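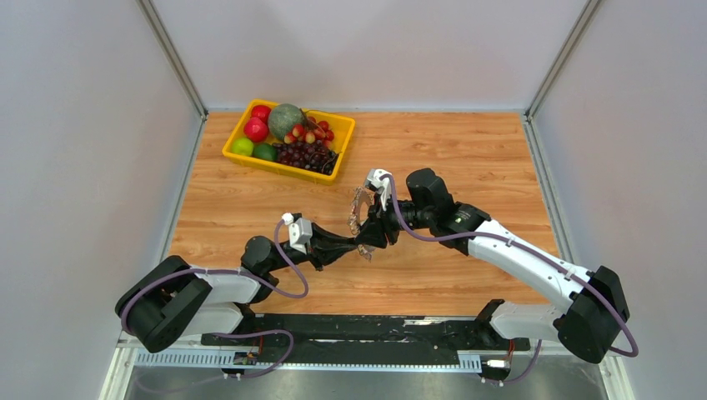 *Red fruit and a melon in a yellow basket.*

2025-06-28

The letter about the parish merger was read at all the Masses last weekend, and copies were left at the back of church. I took one home and have read it a few times now. Several people have asked me what it says, so I'm putting it down in one place.

St. Dudulus in Dornelico and the church in Lustine will become one parish in September. The chapel on Tazi Road was already attached to Lustine and comes along with it. That makes 3 buildings and 2 priests. The new parish will have 2,385 people on its rolls, going by the count in the letter. I would guess a third of those are in church on a normal Sunday, but that is my guess and the letter doesn't say.

I have belonged to St. Dudulus most of my adult life. I was married there. When I first moved to Dornelico there were five Masses on a weekend, counting Saturday evening, and you had to get to the 10:30 early if you wanted to sit with your family. We are down to three now and the 10:30 has empty pews all the way up the left side. So I can't say the news was a shock.

What bothers me is how little time there was for anyone to speak. We had a listening session in the hall during Lent. It was well attended, people were polite, and notes were taken on big sheets of paper. Then we heard nothing until the letter. It does mention the sessions, in one sentence, and says that our concerns were "received with gratitude." I would have liked to see the notes. Even a page of the main points would have helped, with a line on which ones changed the plan and which ones didn't.

Lustine had its own session and I went to that one too, sitting near the door. People there are more worried than we are. Their building is smaller and older, and the furnace has been a problem for years. They think a merger is the first step toward closing. The letter says no church will be closed "at this time." I understand why the bishop's office can't promise more than that, but it is the phrase everyone repeats in the parking lot.

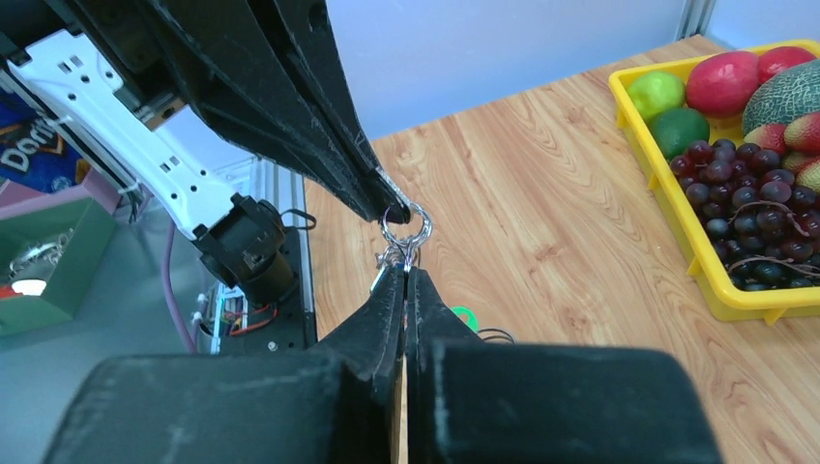 **Do we have to register again with the new parish?**

Everyone already on the rolls at either church will be carried over, so there is no form to fill out unless your address has changed.

The same goes for offering envelopes. The old ones will be good through the end of the year, and the money goes into the new parish account starting in September. Gifts marked for a particular building, like our roof fund, stay with that building. I asked about that one at the office and was told it is a matter of church law – the donor's intention has to be respected – and that the roof fund will keep its own line in the books.

Baptism and marriage records stay where they are for now. If you need a certificate, call the same number you always did.
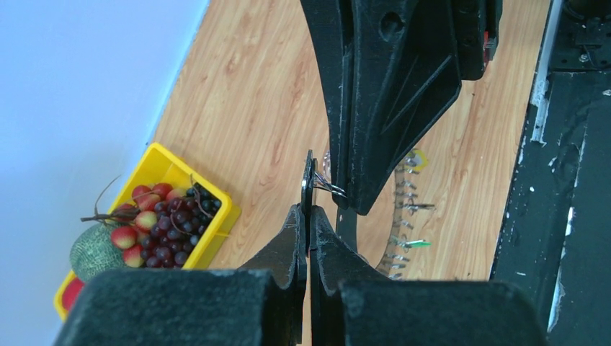
## Mass times

The draft schedule has the Saturday evening Mass at Lustine, early Sunday at St. Dudulus, and a late morning Mass on Sunday that switches between the two every month. Tazi Road gets a weekday Mass on Wednesdays and nothing on the weekend.

I don't care for the switching. People get used to a time and a place, and the ones who drift away won't check a calendar to see which church it is this month. I would pick one and leave it there, even if it turned out to be Lustine. It's a drive of up to 5 miles for most of us, and there is a bus on Saturdays but none on Sundays. Rides will have to be worked out either way.

Written comments on the schedule can be dropped at either office until the end of July. I've sent mine in, one page, mostly about the late Mass and the bus.

The name of the new parish hasn't been settled. There is a box for suggestions by the holy water font at St. Dudulus and another one at Lustine.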